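Rawan Hourani
Thread: gears, glorious gears

I have been waiting all February to do a thread on small metal spur gears and my evening is finally free, so off we go!

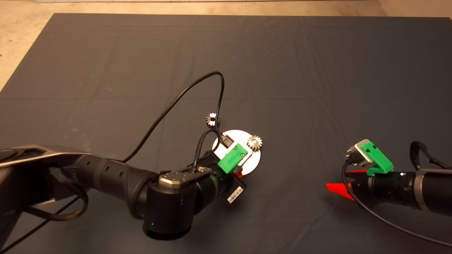
2/ My obsession started with a dead kitchen timer when I was a kid. I prised the back off with a butter knife and that was me gone for the whole afternoon - turning one wheel and watching the next one go the other way.

3/ Spur gears are the plain ones. Straight teeth, cut parallel to the shaft, hole in the middle. They don't look like much in a drawer, but put two together with the right gap and they roll so sweetly!

4/ The sum I love best: a 16 tooth gear driving a 48 tooth one gives you 3 to 1. A third of the speed, three times the turning force (minus a bit for friction). I did that on the back of an envelope once and grinned all day.

5/ Laying them out: a dark cloth, every time. Silver on dark grey shows up beautifully, and if you drop one it doesn't ping off under the fridge. Ask me how many I've lost to the fridge.

6/ Someone asked about mixing sets. Check the tooth size first (the "module"). My Trarine ones and my Pandura ones look the same from across the room and will not mesh for love nor money.

7/ Cleaning: old toothbrush, a drop of washing-up liquid, rinse, dry straight away. Get right down between the teeth - fluff loves it in there.

8/ Next up is helical gears, where the teeth go on a slant and run much more quietly. I've got a tin of them from Qaisi to sort through and I can't wait. Send me your gear pictures in the meantime, the grubbier the better!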